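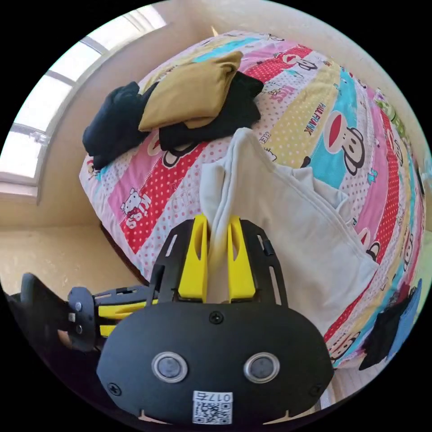 A hand-held gripper closing on a fold of cream-white cloth, on a bed with a patterned quilt.

Double pick (cloth handling)

A double pick, also called a double grasp or a layer fault, is a failure in robotic cloth handling in which the gripper takes hold of more material than was intended. The extra material may be a second layer of the same garment, a part of another garment, or the surface on which the garment rests, for example a quilt or a bed sheet. The opposite failure, in which the fingers close and hold nothing, is called an empty pick.

The term came from the sheet-feeding trade, where it was used for paper and cardboard machines that fed two sheets at once. In laundry and household robotics it has a wider meaning, as clothes do not have a fixed thickness and do not lie in a regular stack.

Causes

Most double picks begin before the fingers close. In a pile of clothes the folds of one item often pass under the folds of another, and a camera looking from above sees only the top of them. Dark garments are a known difficulty. When two black items lie together, the border between them has little contrast, and the software may treat them as one object. Strongly printed bedding causes a different error: the edge of a printed stripe may be taken for the edge of a cloth, and the grasp point is then placed on the bedding itself.

The depth of the approach is also important. A bed gives way under pressure, and the height measured before contact is not the height at the moment of grasping. If the fingers go down too far, they push the upper fabric into the lower one and pinch both. Thick knitted fabric and towels make this more probable, because their loops can catch on other fibers.

Worn finger pads, a closing force set too high, and lint on the inner faces of the fingers are reported as mechanical causes.

Consequences

In many cases the result is small. The second item is carried together with the first and is sorted to the wrong place. More serious results appear when the extra material is fixed or heavy. If a sheet is held at the corners of a mattress, the arm pulls against it, and the fabric may tear or the wrist joint may go into overload. An item that is caught only by its edge can also fall during transport and be drawn into a moving part.

When a person works near the machine, the main hazard is the attempt to free the cloth by hand while the drive is still under power. Releasing the fabric suddenly removes the load from the arm, which can then move quickly by a short distance.

The Bromthorpe stoppages

The best-known case of repeated double picks took place at a residential laundry service in Bromthorpe, which had installed two Marnus folding cells. The trouble was first noticed in October, after the supplier changed the shape of the gripper fingers. The new fingers had hollowed inner faces to save weight. On thin cotton they worked as before, but on towels and knitwear the fabric could gather inside the hollow, and a second layer often came with it.

A review of the service log found 3,837 picks in the period between the change and the first complaint from a customer. Some 6 percent of them were double picks. Most had been recorded as successful, since the control program checked only that the fingers were not fully closed. One cell stopped with a damaged wrist coupling after it lifted a bath towel together with the cloth lining of the table. There were no injuries.

The supplier later provided flat inserts for the fingers and a new version of the program. Both cells were returned to service, although the limit for lifted weight was kept lower than in the original setting.

Detection

The simplest method of detection is to measure the opening between the fingers after closing and to compare it with the expected thickness of the fabric. The method is weak for soft knits, as two compressed layers may measure nearly the same as one. Weighing during the lift is more reliable for complete garments, but it reacts late.

The Amarasinghe test, named after the laboratory where it was first used, is a slow lift over a short height, followed by a pause and a second camera view. If the material below the grasp point has moved with the fingers, the pick is rejected and the cloth is put down again. The test adds time to each cycle and is often switched off at busy sites.

Pakix, a control package used in smaller installations, combines the finger opening with the motor current. It gives a warning but does not stop the arm unless the operator has selected this option.

See also

Empty pick
Grasp planning
Slip detection
Wrist overload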